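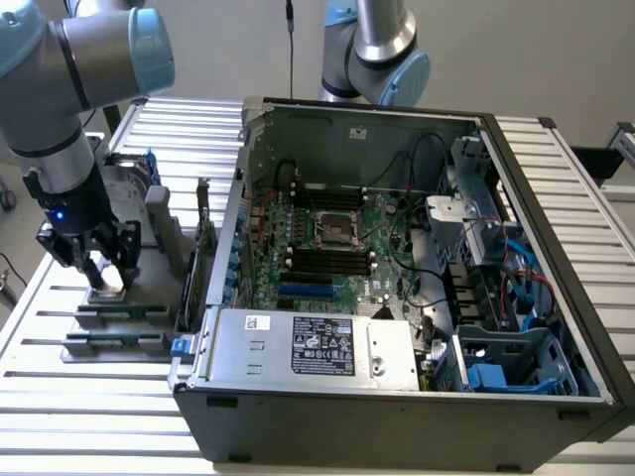
Sydorenko asked under my last post whether the Grisex gripper kit is worth the money if the job is PC assembly, and said the fingers on an older version were too thick to get near a CPU socket. A fair question, and it's the job I bought mine for, so this review sticks to that.

I have been using the kit for 20 days in the shared workshop at Trotach. The bench is a white slatted aluminum table with 2 arms over it. One has the Grisex on it. The target is a tower case laid on its side with the panel off, and the parts wait in a gray fixture tray next to it.

The kit is a two-finger gripper, a set of black plastic fingers, a wrist plate and a cable. Mounting took one evening. The wrist plate lined up with our bolt pattern, but the cable is short and I had to buy an extension. The manual shows the connector upside down on page 2.

Finger width first. The current fingers are angular. They hold a small square part by its edges and still clear the lever on the socket frame, as long as the lever is all the way up. They do not like tall memory in the banks on either side. I place the processor before any memory goes in and have had no contact since.

Grip force is set in software. The default is too high for anything with contacts on it. I ran 111 pick and place cycles with a dead processor from the scrap drawer before I trusted it with a good one. It dropped the part twice, both times before I lowered the approach speed. After that, no drops.

Circuit boards are harder. A short board comes out of the tray cleanly. A long one sags at the far end if you grip it off center, and two fingers can't correct for that. Wimley sells a wider pair that is supposed to help. I haven't tried them.

Cables are a no. I route those by hand before the arm starts and tie them back toward the drive bays.

Price was 400 for the kit, without the extension. For that I would have liked spare fingers in the box. The plastic is already scuffed on the inside faces, though the grip hasn't changed.

So, Sydorenko, yes for processors and small parts, with the force turned down. For full-length boards I would wait until somebody has tested the wide fingers.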